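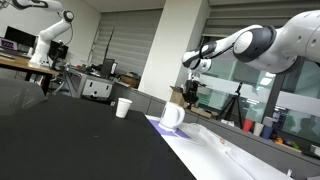

The arm cell at Judham, wrist and gripper parked downward over the box. Second arm back left.

Jobs > Open Roles > Apply > Contact
Posted in December by Oksana Melnychuk
Filed under: Technician / Hands-on / Part time

Robot Cell Technician - Judham

Bristora needs a technician to look after the arm cell at our Judham site. Start as soon as you can. Current tech, Siyabonga Buthelezi, moves over to the Gririnstead shop in December and we want a proper handover week before he goes.

What you'd be doing:

- Morning startup. Power on, brakes, home position, check the joint rings for grease or scuffing, log it.
- Gripper care. Clean the fingers, check the flange bolts with the torque wrench, swap pads when worn. Pads last 2000 cycles, less if the operators are rough.
- Cable checks at the base and wrist. We lost a whole afternoon last month to one bad connector.
- Re-teach positions whenever a table gets moved. Tables get moved a lot.
- Full service every 200 hours, backup of the controller first. Always the backup first.
- Resetting the work tables between runs. Cups, kettle, mat, whatever the task sheet says. Dull but it has to be right.

You need:

Some hands-on time with industrial or lab arms, any make. Able to read a wiring diagram. Comfortable with a teach pendant, or a quick learner. Can lift a gripper assembly over your head and hold it there while someone finds the other bolt. Lockout training a plus, we'll send you if you dont have it.

No degree needed. Coding is nice, not required - Dehua Jin handles the scripts.

Hours: 2 shifts to pick from, early or late. Early starts 7 am. Some weekend cover when a service runs over, paid extra. You report to Suqin Jiang.

To apply: short note and a resume to Oksana at the Judham office, ref 881. Tell us about one machine you fixed and what was wrong with it. No cover letter templates please. We're calling people as the notes come in so dont wait for for the end of the month.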